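Week 7 — Open bins, and what their surfaces tell us

*Handout for the course Storage and Handling of Small Goods, Imavura Evening College. Course teacher: Nyokabi Ondieki. Please bring it with you on Wednesday, as we will write on it.*

Last week we spoke about closed boxes: lids, labels, stacking. Today we stay with the open bin. It is a simple object and many students think there is little to learn from it, but a great part of the daily work in a store passes through open bins, and most of the damage to small goods happens in them.

## 1. Words we will use

- **Back wall**: the wall farthest from the person who works. It is often the tallest.
- **Front wall** (or lip): the low wall over which the hand goes in.
- **Side walls**: left and right, as seen by the person who works.
- **Slope**: a tilted panel between a wall and the floor. Not every bin has one.
- **Floor**: the flat part on which the goods finally rest.
- **Seam**: the line where two parts meet, for example slope and floor.

In your reports please write "floor" only for the floor of the bin. For the floor of the room write "room floor". In the May reports these two were mixed up several times and I could not tell where the lost washers had been found.

## 2. Why a slope?

A small round thing that lies against a vertical wall is difficult to pick up. The fingers need space on both sides of it, and the wall takes one side away. With a slope the thing tends to slide or roll back towards the flat part, where there is space again. A slope also makes the far part of the bin easier to look into.

The price is that the slope receives more rubbing than a wall does. Goods slide down it, and fingers and tools follow them. The lower portion suffers most, as everything that slides must pass there.

## 3. Kinds of wear

We separate four kinds. They can be present together on one surface.

1. **Scratch.** A thin line with a direction. On a slope the scratches often run up and down.
2. **Scuff.** A wider and softer mark with no clear edge. On a metal-looking floor it can be lighter than the surface around it, almost like a cloud.
3. **Speckle.** Many small points, usually from hard goods that were dropped.
4. **Bare patch.** The coating or the colour is gone and we see what was below.

When you record wear, say first *where*, then *what kind*, and only then *how bad*. A good entry: "Slope, lower part, bare patches with vertical scratches, heavy." A poor entry: "Bin is old." An old bin can be in very good order, and a new one can be spoiled in one afternoon.

Do not write the cause if you did not see it happen. You may write "cause not known". This is a full and respectable answer.

## 4. The seam

Thin goods like to go under or into a seam. When you inspect, draw a piece of stiff card along the whole line, from corner to corner. If the card catches, mark the place with pencil on your sketch. For training we use the Ovach card, but any clean card which does not bend too easily will do.

## 5. Goods that are hard to see

Transparent goods on a grey floor are the most common reason for a wrong "empty" entry. Small shiny pieces come next — they take the colour of whatever is near them. A bright yellow or green piece is seen quickly, and this is exactly the danger: the eye finds it and is satisfied.

Our rule is therefore:

- look once from the front,
- look a second time from one side, with the head lower,
- take out the transparent goods first and the bright ones last.

Anything that stands tall, such as a cup, hides what is behind it. Lift it or look round it before you close the entry.

## 6. Exercise

Work in pairs. Each pair receives one bin and a bag of mixed small goods from the Mabula drawer. You have 40 minutes.

- Draw the bin from the front. Name every wall, and the slope if there is one.
- Mark the wear with the letters S (scratch), F (scuff), P (speckle) and B (bare).
- Empty the bag into the bin, then remove the goods by the rule in section 5. Note which piece was found last.
- Exchange sketches with another pair and see if they can find your marks.

The sketch gives up to 60 points. The written entries are marked separately, and spelling is not counted.
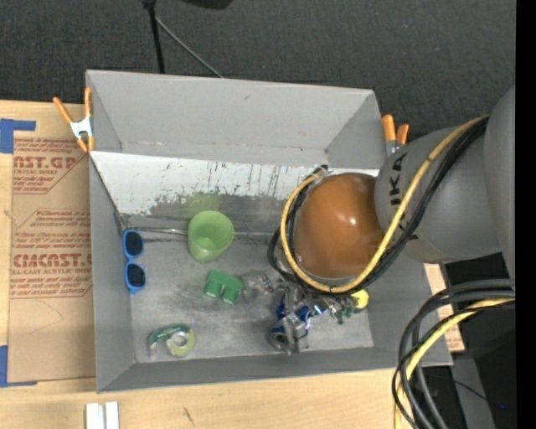
For next time, please read the Rekevby booklet as far as page 107 and bring a soft pencil.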